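Famlow README

Famlow is the grasp planning and replay package for the Sillstead two-arm bench. It reads wrist camera video, proposes a closing pose for each arm, and logs what the controller did with it. The current set holds 2719 episodes, split by arm.

Translucent and frosted parts are kept in their own folder, pale_parts. The depth filter drops pixels on these surfaces, so the planner falls back to the color outline.

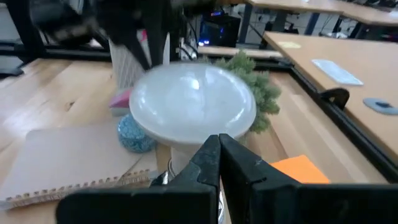 Tymofii Skoryk asks whether the fallback should be on by default, as his runs on Allside lose the outline whenever a highlight sits near the rim. For now it stays off. Set outline_fallback to 2 to turn it on for both arms.

Handover episodes use the same config with a longer timeout, 3000 ms.
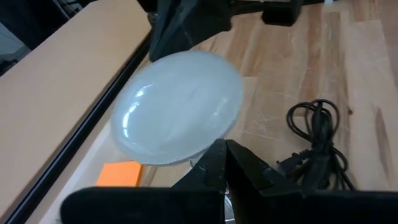
Arm masking runs before segmentation and needs both joint streams. If one stream is late, the other arm's gripper gets merged with the part — easy to miss when its tip comes down almost to the top rim, with a pale oval between the two grippers. Check the mask overlay before labeling. Loose cable on the table goes under "clutter".

Known issue: replay stalls after 9 dropped images in a row. Send fixes to Ourania Spanos.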